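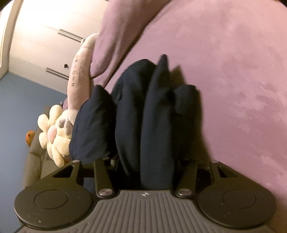

People & Workshops

Ileana Coman has been comparing hand-held grippers at Stiltlow since September, and she will happily talk about them until the tea goes cold. "Cloth is what sorts them out," she tells me. "A plush toy forgives you, but something dark and soft, bunched up on a velvety blanket, well, you've got to find an edge first!"

Her favourite at the moment is the grey one with the ribbed body, which she likes for its feel in the hand (the Durkton is lighter, she admits, though she finds her wrist wandering with it). She and her colleague Shona Munro gave each gripper 200 grasps, nearly all of them on fabric, and argued over the notes afterwards.

"Shona wants stiffer jaws and I want softer ones," she says, laughing. "We've 19 pages on that alone, and we're still trying the camera mounts next."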